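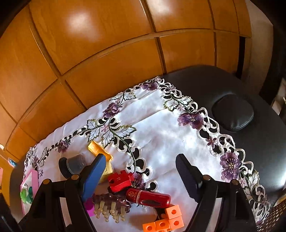 The Zendow cloth on the black seat, purple flowers and all.

Zendow Embroidered Satin Tablecloth, Purple Flower
Reviewed by Afroza Howlader
Updated 20th September

I have owned tablecloths that wanted to be napkins and one that wanted to be a tent, so I came to the Zendow with modest hopes. It was $15 on the clearance page at Rurkotport, marked down from a price I doubt anyone ever paid. I bought it in February to replace a cotton one that lost an argument with a beet salad.

First, the looks. White satin, big purple flowers, scalloped edge with the little cutwork holes in it. Your grandmother either owned this or wanted to. The cutwork is the best part, and it's wasted on a pale table. Put it over something black and every hole shows up, which is how I came to spend an evening draping it over the furniture instead of eating off it. Against white paint you might as well have bought a bedsheet.

The shine is considerable. Under a ceiling light it throws back a bluish glare that does nobody's complexion any favors, and if you also have polished wood paneling in the room, as I do, you may want to dim things a little. By candlelight it calms down and looks like it cost more than it did.

Satin slides. I knew this in theory. In practice, a cloth this slippery on a varnished table moves whenever somebody reaches for the bread, and by dessert the whole dinner has migrated toward the person with the longest arms. My neighbor Arūnas Vanags ended one meal with the butter in his lap and was very decent about it. I now use a felt pad underneath (Gamage, the plain gray one, cut to size with kitchen scissors) and the problem has mostly gone away. Budget for the pad. I don't know why it isn't sold with one.

Washing: the tag says hand wash cold, and I did that twice before I lost patience. Since then it has gone through the machine 7 times on delicate, inside a pillowcase, and the purple hasn't bled onto the white. One of the scallops has started to fray where a button caught it before I thought of the pillowcase. A dab of fabric glue on the back stopped it. Don't wring it out unless you enjoy ironing.

About that ironing. Iron it face down on a towel, low heat, no steam near the flowers or they pucker. Creases from the packaging took three tries. It also picks up new ones if you fold it, so mine lives rolled around a cardboard tube behind the closet door – a level of care I don't extend to my own shirts.

Stains are a mixed bag. Tea came out with dish soap. Candle wax came off once I'd chilled it and picked at it with a fingernail. Turmeric is still there and I have put a vase on it.

I compared it with the Vavurport cotton blend, which a cousin swears by. The Vavurport stays where you put it, irons in half the time and has all the romance of a hospital tray. For everyday meals, get that one. For a holiday, or for covering a seat or a sideboard that has seen better days, the Zendow wins easily.

Good: the embroidery, the cutwork edge, the price, survives the machine.
Bad: slides, glares, creases if you look at it sideways.

I'd buy it again at $15. At full price I'd think about it for a while and then probably buy the felt pad and use it bare.

288 people found this review helpful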